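Print this page
E-mail this page

Galtgate Short Course in Food Service Layout
Handout 4: Assembly order and point-of-use storage
Issued 7/7/26

1. Purpose

These notes cover the layout of a small assembly station, using the toy burger set as the working model. The set is used because the pieces keep their shape, can be handled many times and show their place in the stack plainly. Read section 3 before the practical.

2. Terms

Base: the first piece placed on the tray, in this set the bottom bun.
Stack: everything on the base at a given stage.
Closing piece: the top bun. Nothing is placed after it.
Holder: a clear channel or rack in which pieces are stored on edge.
Reach: the distance from a stored piece to the stack, measured along the table.

3. Storing pieces on edge

Flat pieces stored in a pile can only be taken from the top. If the order changes, the pile has to be taken apart. Pieces stored on edge can be taken in any order, and each one offers a rim that can be gripped without touching its neighbour. The cost is width. A rack of upright pieces takes up more of the table than a pile, and thin slices need a divider or a clip to stop them leaning.

Clear holders are preferred for teaching. The stock can be checked from the side as well as from above.

At the stage reached below, the closing piece is still in the rack and the two patties have yet to be used.

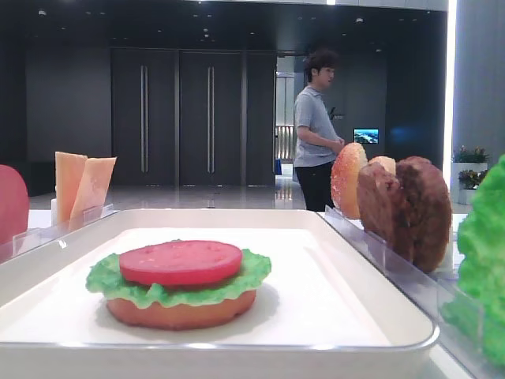 Fig. 1. Bun base, lettuce and tomato on the tray; patties and top bun upright in the rack to the right.

Lettuce placed directly on the base gives a wide, uneven bed. Its edges hang past the bun, so the next piece should be centred on the bun and not on the leaf. An error made here is carried up through every later layer.

4. Spacing of holders

Holders may be set side by side or one behind another. In the Brellia arrangement, used in the March exercise, each holder carries one kind of piece and ends at a common rail. The tray stands on the far side of the rail. Reach then differs from holder to holder, and the piece needed most often should go in the holder with the shortest reach.

For the written exercise take a shortest reach of 238 mm and a longest of 400 mm. Work out the total reach for 12 burgers with the cheese in the nearest holder, then repeat with the cheese in the furthest. Count one slice per burger and the outward movement only.

Clips should hold a piece upright near the rail end of its holder, with the face clear — a clip that covers the face makes similar slices hard to tell apart.

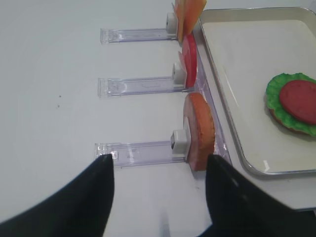
Matheson, commenting on the draft of this section, asked whether the bread should have the nearest holder as a matter of course, given that every order starts and ends with it. The point is fair for a fixed menu. Where fillings are doubled, the filling is fetched as often as the bread or more, and the count should be made before the holders are set.

5. For the practical

Write the assembly order on the Prollus sheet before touching any piece. Mark the holder for each piece and the reach in millimetres. Change one holder position only between trials — two changes at once cannot be separated in the results. Written answers should not exceed 700 words, tables excluded.

Print this page
E-mail this page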